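## 4. 台紙の貼り付け(Odwood 卓上カレンダー組立キット)

この章では、月ごとの紙を台紙に貼ります。第3章で木枠を組み終えていない方は、戻ってください。枠なしでも貼れますが、貼ったものを立てる場所がありません。

### 4.1 用意するもの

- 台紙(白、厚手)
- 月の紙
- スティックのり(別売)
- 定規、または定規と呼んで差し支えない直線のもの
- 乾いた布
- 重し。初版の説明書では「厚い本」としていましたが、薄い本を積んだ方から問い合わせがあったため、重ければ何でも可とします

> **注:** 液体のりは使わないでください。紙が波打ち、3月あたりが特に立体的になります。

### 4.2 手順

1. 机の上を拭きます。コーヒーの輪は台紙の裏に写り、裏だから見えないと思っていても、客は必ず裏を見ます。
2. 台紙を、角の欠き込みが左上に来るように置きます。欠き込みが右上にある場合は裏返しです。左下にある場合は上下が逆です。
3. 月の紙を、のりを付けずに一度置いてみます。上の余白は10 mmです。
4. 四隅の位置に鉛筆で薄く印を付けます。「薄く」は、後で消しゴムで消せる程度を指します。
5. 紙をどけ、のりのキャップを外して、先端を2 mmほど繰り出します。たくさん出すと早く済みそうに見えますが、折れます。
6. 印の内側に、外周、対角線の順でのりを塗ります。渦巻き状に塗っても接着力は変わりません。気分の問題です。
7. 上辺を印に合わせ、布で上から下へ押さえながら貼ります。
8. 重しを載せ、一晩置きます。待てない方のために短縮手順を検討しましたが、ありませんでした。

> **注意:** 手順7の途中で曲がりに気づいたら、すぐに剥がしてください。「あとで直す」と言って直した例を、当方は把握していません。

### 4.3 のりについて

指定の銘柄はありません。文具店で普通に売っている固形のりなら足ります。開発時の試し貼りではJosiane Chevalierが297枚を担当し、以後、彼女の机にカレンダーは置かれていません。
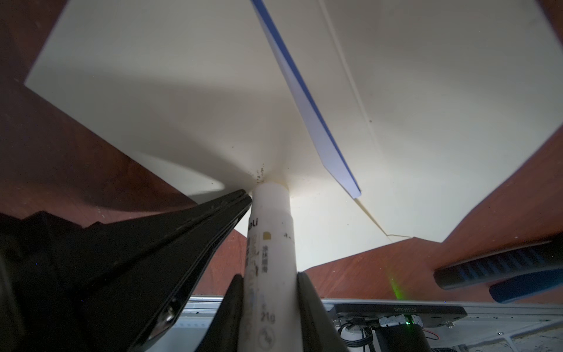 図4-1 スティックのり(21g)。

塗り終わったら先端を戻し、キャップを音がするまで閉めます。閉め忘れたのりは、次の年には消しゴムに似たものになります。消しゴムとしては使えません。

### 4.4 うまくいかないとき

**角が浮く。** のりが印の手前で終わっています。浮いた部分にだけ塗り足し、もう一度重しを載せます。

**気泡が入った。** 小さいものは布で端へ追い出します。大きいものは、その月に予定が多かったことにして書き込みで隠せます。

**曜日がずれている。** 月の紙の順番を確認してください。見本の紙には「2019年12月1日(日)」が入っています。これは印刷見本で、貼る必要はありません。

**紙が足りない。** 補充用紙は品番466でご注文ください。枠の部品は品番3572です。この二つを取り違えると、紙を待っている方に木が届きます。

次の章では、完成した台紙を枠に差し込みます。重しを外してから進んでください。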